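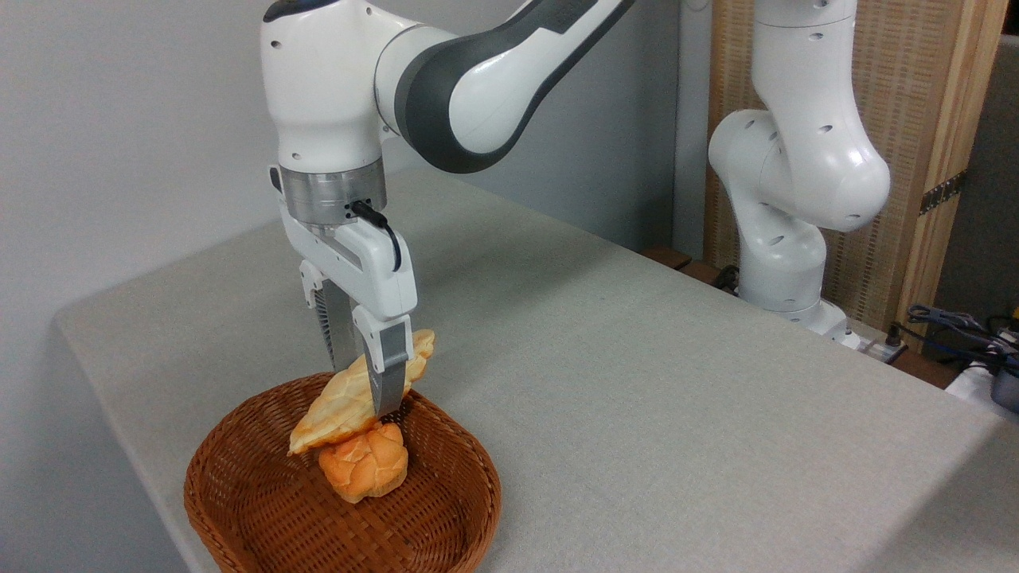 Figure 1. Robot arm holding a long roll above a woven basket with a round bun in it.

Can a Robot Put Away the Bread? Testing Small Handling Chores with a Two-Finger Gripper

Chi-keung Tse
Prurnstead College, Robotics Project II
2021-02-18

Summary

This project tested whether a robot arm with a simple two-finger gripper can move bakery items into and out of a basket well enough to be useful in a home kitchen or a small bakery shop. Five kinds of item were used. The arm made 300 scored attempts and completed 172 of them, or 57 percent. It did well with firm rolls and buns, and poorly with flatbread and bagged bread. It was much slower than a person on every item. My conclusion is that the chore can be done by machine only when the items are firm and a person is nearby to help.

1. Background

Robots have worked in factories for decades, mostly on parts that are hard, identical, and always in the same place. Food is different. Two rolls from the same tray are not the same shape, the crust may flake, and a grip that is safe on one item can crush the next. Putting bread in a basket takes a person very little thought, so it is a fair test of how close machines are to doing ordinary chores.

I chose bread after a visit to the Petridis bakery in September. The morning staff there spend a good part of the first hour filling baskets and shelves. The owner said she would be interested in a machine for this if it did not damage the product and did not need someone standing next to it. I used those two points as the standard for the project. At home the same job comes up when unpacking groceries or setting a table, but people at home would probably forgive more mistakes.

2. Question

Can an arm with a two-finger gripper move common bakery items into a basket and back out again, without visible damage, in 30 seconds or less per item?

3. Equipment

The tests used a Netulen arm fitted with a parallel gripper. The two fingers move straight toward each other and straight apart. There is no suction and no soft fingertip beyond the pads. A second arm is mounted on the same table but was parked for all scored attempts. Early on I planned to have it hold the basket steady. Getting the two arms to share the space safely took more time than I had, so I dropped that part.

The control software was Mekik, using a policy trained on demonstrations. I guided the arm through the task by hand and the software learned from the recordings. The table was covered with a plain cloth so items would not slide when they were set down.

The basket is a shallow, round woven one. I used a woven basket on purpose because that is what bread is often kept in, both in shops and at home. A plastic bin with straight sides would have been easier for the gripper.

4. Method

Five kinds of item were tested: a long roll, a round bun, a croissant, a flatbread, and a small sliced loaf in its bag. Each was tested in two tasks.

Task A (in): pick the item up from the table and place it in the basket.
Task B (out): pick the item up from the basket and place it on the table.

Each combination of item and task was attempted 30 times, which gives the 300 scored attempts. With practice runs and demonstrations included, the log holds 619 entries. The others are not used in the results.

An attempt counted as completed if the item ended up where it was supposed to be, inside the time limit, with no tear, dent, or crushed crust that I could see from arm's length. A drop counted as a failure even if the item landed in the right place. I moved the item to a new position and angle before each attempt. Rolls and buns were replaced when they became too dry or started to crack, and the croissants had to be replaced more often.

For Task B the basket held one or two items. When there were two, the arm had to remove the target item and leave the other one in the basket.

5. Results

Completed attempts, out of 30 for each item and task:

Long roll: in 27, out 24
Round bun: in 28, out 22
Croissant: in 19, out 11
Bagged loaf: in 16, out 9
Flatbread: in 12, out 4

Task A was completed 102 times out of 150 (68 percent). Task B was completed 70 times out of 150 (47 percent).

5.1 Long roll and round bun

These were the best items. The roll has two long sides for the fingers to close on, and it is stiff enough to hold its shape. The main problem was tilt. When the fingers closed away from the middle of the roll, one end hung down, and on the way into the basket that low end could touch the rim or another item. Two of the three failures in Task A were of this kind. In the third the fingers closed too early and pushed the roll away.

The round bun was easy to pick up from the table at any angle. Taking it out of the basket was harder. If the bun had settled against the side wall, one finger had to go down between the bun and the weave, and often there was no room. The arm then either pressed on top of the bun or lifted the basket along with it.

5.2 Croissant

Most failures here were damage. The grip force that held a croissant safely during a move was close to the force that flattened it. I lowered the force setting once before scoring began and left it alone after that so the attempts could be compared. A better system would feel the item and adjust as it went.

5.3 Bagged loaf

The bag slid against the bread inside it. Several times the gripper held the bag firmly while the slices moved to one end, and the whole thing swung. Picking it up by the gathered end of the bag is what a person would do. The policy did this in a few practice runs but never reliably.

5.4 Flatbread

This was close to a complete failure in Task B. A flatbread lying in the bottom of a basket has no sides for the fingers to reach. All four completed attempts happened when the bread was leaning up against the wall of the basket. I do not think more training would fix this with the same gripper.

6. Speed

Running out of time was the second most common cause of failure after drops. The arm slowed down near the basket and sometimes made several small corrections before closing. For comparison, I did both tasks by hand with all five items and was never close to the limit. A person can also take several rolls at once, which this gripper cannot.

7. Discussion

For a shop like Petridis, the results are not good enough. Even the round bun, the best item in Task A, failed twice in 30 tries. Over a morning that would mean bread on the floor and someone called over to deal with it. The owner's second condition, that no one should need to stand next to the machine, was not met for any item.

For a home the answer depends on the person. Somebody who has trouble reaching or gripping might accept a slow machine that handles rolls and buns and asks for help with the rest. Cost would still be a problem, and so would the table space an arm takes up.

The gap between the two tasks was larger than I expected. Before starting I thought of taking an item out as the same motion run backward. In practice, the basket walls and the other items limit where the fingers can go, and the arm has to choose an approach angle it did not need on the open table.

8. Limits of the project

Only one basket, one gripper, and one table setup were used. I judged damage by eye and by myself, so another person might have scored some attempts differently, mostly the croissants. The lighting stayed the same throughout. All of these would vary in a real kitchen or shop.

9. Next steps

I would like to repeat Task B with the second arm holding or tipping the basket. Thinner fingertips should be tried for items near the wall, and some kind of scoop for flatbread. The log and the scoring sheet have been handed in with this report.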